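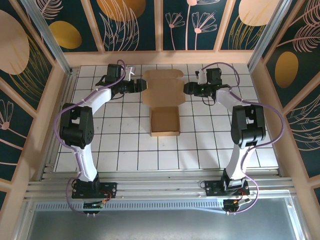
Saturday, September 9, 2023

I started selling my spare seeds in June, mostly to people from the allotment and a few strangers who found the list on this blog. Since then I have mailed over 50 orders, and postage has taught me more than growing ever did.

My first mistake was envelopes. Beans and peas make a lump, and the sorting machines don't like lumps. Dalia Hajji got an envelope with a slit down one side and three beans left in it. I sent her another lot in a small box and have used boxes for anything bigger than a tomato seed ever since.

The second mistake was buying 300 boxes before I had weighed a full one. With a paper packet of runner beans, a folded instruction sheet and the label, mine went just over the limit for the cheaper rate. I now print the instructions on the packet itself and that fixed it.

Drying matters more than packing. I leave beans on a tray in the spare room until a fingernail won't mark them, then give them another week. Squash seeds get rinsed first and go on a plate, not on paper - they stick to paper and you end up mailing bits of kitchen towel.

Karim Ouazzani asked whether I would ship garlic. No, I looked into the rules and it is more trouble than it's worth for seven bulbs.

The fall list is nearly done. There will be two climbing beans, the yellow squash that did well by the fence, and calendula if the rain holds off long enough to collect it. The purple peas are finished. Florian Camenzind took the last 3 packets and I need the rest for my own bed.

Orders go out on Mondays. Please put your full address in the email, including the zip code.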